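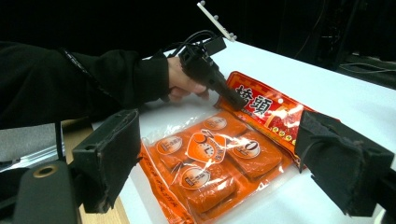
Portioning dry snacks for a week

Set the scale to grams and tare the empty container. Weigh one full package, then divide by the servings on the label. A 66 g bag split 6 ways gives 11 g each. Write the date on every lid. 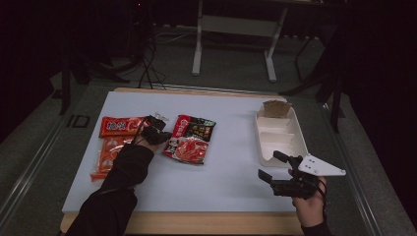
A reader at Lesemum wrote that sealed packs should stay sealed until the day they are eaten — opened crackers went soft on her in February. For those, portion by pack.

Wipe down the work surface before the next batch.

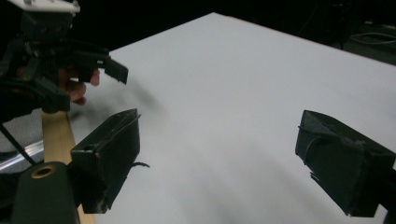 White tabletop, clear of food.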